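Ondo Covered Loaf Pan: I'm Baking Every Weekend Now
Reviewed December 13, 2021

I bought the Ondo pan in October after one too many homemade loaves came out shaped like a football helmet. Great flavor, terrible sandwiches. A covered pan keeps the top flat and the crumb tight, and I'd been putting it off for years because the heavy ones cost more than I wanted to spend on what is, let's face it, a metal box with a lid. Well, I've baked 23 loaves in it so far and I'm completely hooked!

First, the lid. It slides on in grooves and it actually keeps sliding after the pan has been through a hot oven a few times. My old Vandier pan had a lid that stuck so badly I once had to wait for the whole loaf to cool before I could get in there (soggy sides, very sad). The Ondo lid comes off with a towel and one good pull.

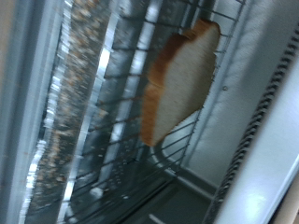

The recipe booklet is better than it needs to be. I started with the basic milk loaf, which uses 578 grams of flour, and it filled the corners on the second try. On the first try I closed the lid too late and got a little ridge of dough squeezed out along one side. My fault. Watch the dough and go by height, not by the clock, especially if your kitchen runs cold like mine does. I've since made the oat loaf, the potato loaf, and a rye version I made up myself by swapping in Pramanik medium rye for a quarter of the flour. That one needs more water than you'd think.

Release is excellent. I greased it heavily for the first few bakes and then got lazy, and even the oat loaf with honey in it dropped right out.
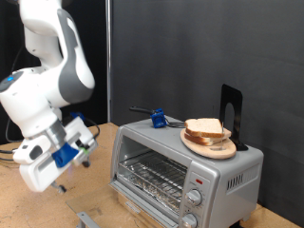 Size is the thing to think about before you order. The finished milk loaf weighs 936 grams on my scale, so you need either a freezer or a hungry house, and I slice mine the next morning and freeze it with parchment between the pieces. After that it's all about reheating, and if you have a toaster oven out on a wooden table like the one here, you're set, with no need to heat up the big oven for a slice or two. I give frozen slices a couple of extra minutes and they come back beautifully, crisp outside and soft in the middle.

Any complaints? A few small ones. The coating on the outside marks easily, and mine already has a scrape from the oven rack. The corners are tight and hold on to crumbs, so you'll want a soft brush. And the pan is heavy, which I love while it's baking and love less when I'm washing it. I also tried the Pandum version at a relative's house, and it's lighter and browns a shade paler on the bottom. Perfectly good bread, though, if weight matters to you. 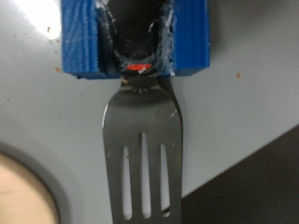
Stainless steel slotted spatula.

Keep metal tools out of the pan itself and save them for other jobs. I run a silicone spatula down the short ends if a loaf hesitates. I'd give the Ondo five stars, and I've got dough rising for the next loaf.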